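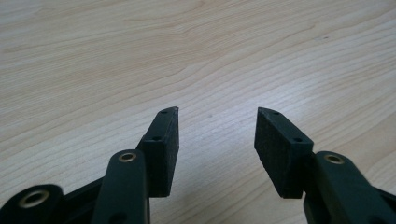

Yellowing at the edges of pale tabletops was the complaint that came back most often, according to Troltton, and "a new topcoat was the only fix we had not tried on a full production line." The furniture maker asked for a clear finish that would keep light woods light, dry fast enough for a two-shift plant, and stand up to daily cleaning in cafeterias and libraries.

Gernent Releases Aduvari Clear Satin Topcoat for Light-Colored Wood

ONG, December — Gernent, a maker of coatings for interior wood, has released Aduvari, a water-based clear satin topcoat for tabletops, desks, shelving and other flat interior surfaces. The product is made at the company's plant in Ong and is available to commercial finishing shops now. A retail version is planned but has no release date.

Aduvari is a one-part coating. It needs no hardener and is supplied ready to spray. It can be applied with HVLP or air-assisted airless equipment, or with a flat-line roller. The recommended build is three coats over bare or stained wood, with a light sanding after the first coat. Shops that now use a separate sealer may keep it as the first coat if it is water-based and free of wax. Use over oil-based sealers has not been tested and is not covered by the product warranty.

Under normal shop conditions, a coat can be handled in 58 minutes and recoated the same shift. Full hardness is reached after 7 days. Finished parts may be stacked with foam spacers the day after the last coat, but should not be wrapped in plastic film until full hardness is reached. Cold or humid air will lengthen all drying times — tables for both conditions are in the technical data sheet.

Testing and Field Trial

The release follows a field trial with Troltton, which ran Aduvari on one finishing line and kept its existing solvent-based lacquer on a second. The trial covered 356 tabletops in maple, ash and birch. Tops from both lines were placed in the same buildings so that light exposure and cleaning routines would match.

Color was measured at delivery and again at the end of the trial. Tops coated with Aduvari showed less color change than the lacquered tops in all three woods, with the largest difference in maple. Gloss readings stayed within the satin range on both lines. Edge wear was equal.

In the Gernent laboratory, coated panels were wiped for 600 cycles with a common neutral cleaner. No softening or loss of film was recorded. Panels wiped with undiluted ammonia cleaner lost some gloss, and ammonia products are listed as not suitable in the care instructions.

The trial also turned up one defect. On parts sprayed too heavily, small bubbles formed in the open grain of ash. Gernent changed the defoamer before release and lowered the maximum wet film thickness given on the data sheet. Parts sprayed within the new limit did not show the defect when the run was repeated.

Troltton will move its second line to Aduvari after the current stock of lacquer is used. Existing orders will ship with the finish named on the order form.

Supply and Ordering

Aduvari is sold in pails and drums. Orders received by noon on Friday ship the following week. The coating must be protected from freezing in transit and in storage, and pails that have frozen should be returned unopened. Shelf life is one year in the sealed container.

Sample panels and a small test quantity are available to finishing shops on request. Requests should state the wood species, the current sealer and the spray equipment in use. The technical data sheet, safety data sheet and end-user care card may be obtained from the Gernent sales office in Ong.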